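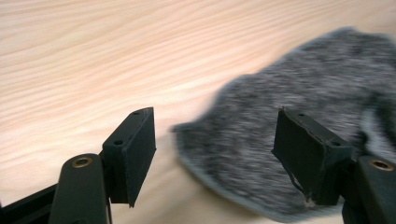 Unnur Hviid objected to the first release on the grounds that it treated every shrinkage figure as a property of the yarn, when half of the variation came from how the swatch was dried. Version 2 splits the two.

Zesengate Knit Shrinkage Table, version 2

Contents

The table holds 2,774 rows. One row is one swatch measured before and after one wash cycle. Swatches were knitted at Hundivik on a single flat-bed machine and washed at Dravgate in front-loading machines of the same model. There are 17 columns.

Files

swatches.csv: all measurements
yarns.csv: fiber content, ply and nominal weight per yarn code
cycles.csv: water temperature, spin speed, drying method
CHANGES.txt: edits since version 1

Main columns

swatch_id: text, unique
yarn_code: text, joins to yarns.csv
cycle_code: text, joins to cycles.csv
width_before, width_after: millimeters
length_before, length_after: millimeters
dry_method: flat, line or tumble
pilling: integer from 0 to 4, graded by eye
operator: initials

Shrinkage is not stored. Compute it as (before - after) / before. Negative values are real and mean the swatch grew, mostly in the length of line-dried superwash wool.

Measurement

Each swatch was cast on to give a 200 mm square, rested for a day on a flat board, and measured at three points per direction. The stored value is the median. Swatches were not pinned or stretched. After washing they rested again for a day before the second measurement.

Known problems

Rows with yarn_code starting ET come from Etim cones that were waxed. They were not scoured first, and their first-cycle figures run high.

Pilling grades by the two operators differ by up to one step on brushed yarns. Do not pool them without a correction.

The last 300 rows have no spin speed. The field is blank, not zero.

Tumble drying was stopped by timer, so heavy swatches may have come out with more moisture than light ones.

Not suitable for

Predicting the fit of finished garments. Seams, ribbing and linings are outside the table. Woven cloth is also outside it.

Maintenance

Ragnheiður Toft keeps the table and merges corrections. Send the swatch_id, the column and the proposed value. Version 2 was frozen on June 29, 2022. Rows removed since version 1 are listed in CHANGES.txt with the old values.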